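Put the sink where you can reach it

I keep hearing that a sink belongs behind a door. Why? Half the people I know brush their teeth walking around anyway, answering mail, hunting for a shoe. The wall between the bathroom and the rest of life is mostly a habit, and an expensive one.

So I'm for the open vanity. Dark cabinet, two doors, slab on top, done. Desk or table a few steps away. You wash your hands more if the faucet is in plain sight, I'm sure of it, at least I do. And the counter stays clear becuase everybody can see it. A cup, a toothbrush, the toothpaste, and that's plenty. The drawer full of hotel soap is what a closed door gets you.
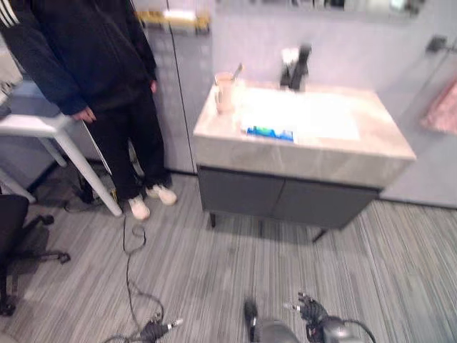 Shagufta Hashmi wrote in after my last column to say she tried this in Brirnden for a whole winter and hated it: spit on the mirror while someone eats lunch, no thanks, and where does the wet towel go when there is no door to throw it behind?

Fair. The spit I can't fix. The lunch either, eat somewhere else.

But the towel! The towel is my real subject and I should have started there. Most homes have the sink sorted and the towel nowhere. Over a chair. On the cabinet door, where it slides off by noon. Balled up at the back of the counter going sour. People will pay 413 dollars for a faucet and then hang the towel on a doorknob.

A bar on the wall costs next to nothing. Put it within arm's reach of the basin, wide enough that the cloth hangs flat and not bunched. Flat is the whole trick. A bunched towel stays damp in the fold and you know the smell. And buy one with a color, please. Gray wall, pink towel, lovely. Nobody needs 2 more white ones turning the shade of dishwater.

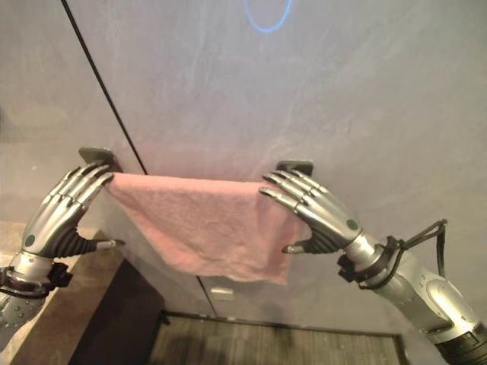
Kassab, August

Heat again, windows open, so towels dry in no time and my argument looks better than it will in January. I'll take it. I put my own bar up at 7 this morning, before the coffee, one screw a bit crooked. It holds. Anyone with a table in the same room as the sink, write and tell me how you manage the splashing. Shagufta, you too, I mean it. And if your towel is on the doorknob right now go and move it, the rest of this page can wait, there isnt much left of it.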